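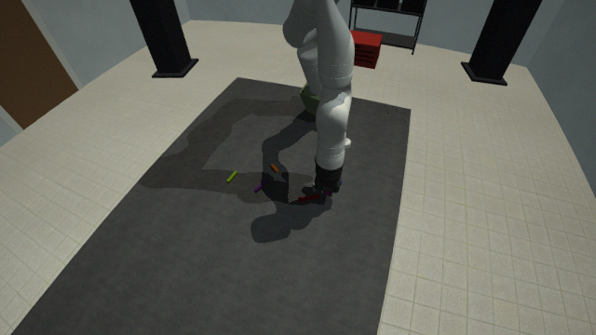 Fig. 1. White arm over a dark mat on a tiled floor (computer rendering).

Floor Coverings and Surfaces, Unit 3: Mats on Hard Floors
Course notes by Kamonchanok Wongsuwan

Please read these notes before the workshop. Bring your sample card and a soft pencil.

1. Why we put a mat on a tiled floor

A tiled floor is strong and easy to wash, but it is hard under the feet and it carries sound well. A person who stands at one place for a whole shift will feel it in the knees and in the lower back. A mat changes only a small part of the floor, so it is a cheap correction. It also protects the glaze of the tile from dropped tools.

2. Color

Students often ask if the mat must match the floor. My answer is no. A dark mat on a cream floor, as in Fig. 1, has a clear border, and people notice the border before they step on it. The weak side of the dark mat is that small dark objects are difficult to find on it. Where workers handle screws or black clips, I recommend a middle gray. Dust is a different matter: pale dust shows on charcoal very quickly, and the client will complain in the first month.

3. Edges

Most accidents with mats happen at the edge. We divide edges into 2 types for this course.

Square edge: the mat ends with its full thickness. Suitable only where the mat fills the space from wall to wall.

Sloped edge: the mat becomes thin toward the outside. Use this one in any place where people walk across or push a cart.

Szabolcs Barta will show in the workshop how to cut a sloped edge by hand. It is slower than you expect. Please do not try it at home with a kitchen knife, as one student did last June.

4. Fixing

A heavy mat can lie free. A light mat will travel, especially over smooth tile, and it needs tape or a backing with grip. Clean the tile first with warm water and leave it to dry fully. The joints between tiles are lower than the tiles, so tape does not hold there. Place the tape on the tile itself, never along the joint.

5. Case for discussion: the Suksawat packing room

The room has 3 packing stations on cream tile. The owner has 1,000 to spend on mats, work included, and she wants to keep the floor easy to wash. Prepare a short proposal, one page, with a drawing. State which edge you chose and how the mat will be lifted for cleaning.

Yupin Limsakul will collect the proposals at the start of the workshop. Late pages go in the box next to my office door.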